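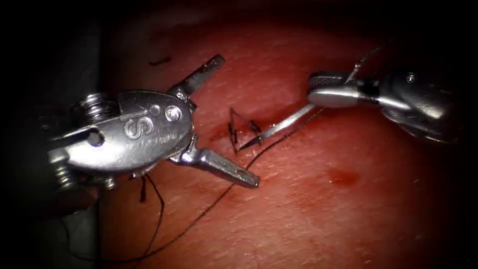
Fivmont asked before the visit whether the day would show a complete suturing task or only separate movements, and whether the needle would be passed between instruments under operator control throughout. Both points were put to the demonstration team in writing and are answered below.

Progress report to the funder: suturing workstream, demonstration day
Dec 22, 2020
By the Nomance project office

1. Purpose of the day

The demonstration was a condition of the second payment under the Koubek grant. The agreed aim was to show two wristed instruments placing and tying interrupted stitches in tissue, with the operator seated at the console and no hand contact at the table. The visiting party watched from the adjoining room on a monitor and was then taken to the console in pairs.

2. What was shown

The day was divided into eight runs. Each run consisted of picking up the needle, driving it through the tissue, drawing the thread, tying and cutting. All movements were commanded by the operator. The software supplied motion scaling and tremor filtering only; the automatic needle positioning module was switched off, as it has not yet passed bench acceptance. In answer to Fivmont's questions, the task was therefore shown complete, and every transfer of the needle between instruments was under operator control.

Six runs were completed within the time allowed. One was stopped when the thread caught at the wrist of the left instrument and had to be freed by hand. One ran over time because the needle was gripped too near its point and had to be regrasped twice. Both faults had been seen in earlier bench work and are already on the fault list.

3. Thread handling

Thread management remains the weakest part of the task. With the needle held in the right instrument and the left jaws open to receive it, long thread tends to lie across the working area and pass beneath the lower jaw. Slack can also hang below the housing, outside the area the operator is watching. Shorter thread reduces the problem but leaves less length for the last knots. We propose a fixed starting length, to be set after the next bench series – the present practice leaves it to the operator.

4. Recording

The log for the day holds 3,434 instrument events, of which 667 are jaw open or close commands. Joint positions were recorded for all runs. Force at the jaws was not recorded, as the Ralaretti sensor board was returned for repair and had not come back in time. The force figures promised in the June report are accordingly still outstanding.

5. Comments from visitors

Visitors returned 19 written forms. The most frequent request was for a closer view of the needle tip during the drive. Several asked for the console view and the monitor view to be the same. Two objected to the lighting, which was strong at the centre of the field and poor at the corners. A second lamp has been ordered.

6. Spending and next steps

Spending is within the approved budget, apart from instrument servicing, where a small transfer from the travel line is requested. Work in the next period will cover:

Refitting and calibrating the sensor board
Setting the starting thread length
Bench acceptance of the needle positioning module
A repeat of the two faulted runs

No change to the end date is requested.

Comments (3)

Reader 1: Were the knots tested for holding strength afterwards? Section 2 counts a run as complete once the ends are cut, and I would want a pull test as well.

Project office: They were not. A pull test will be added to the repeat runs.

Reader 2: Please give the motion scaling ratio in the next report. It is hard to compare run times without it.

Contact: Nomance project office | Copyright Nomance 2020 | Back to top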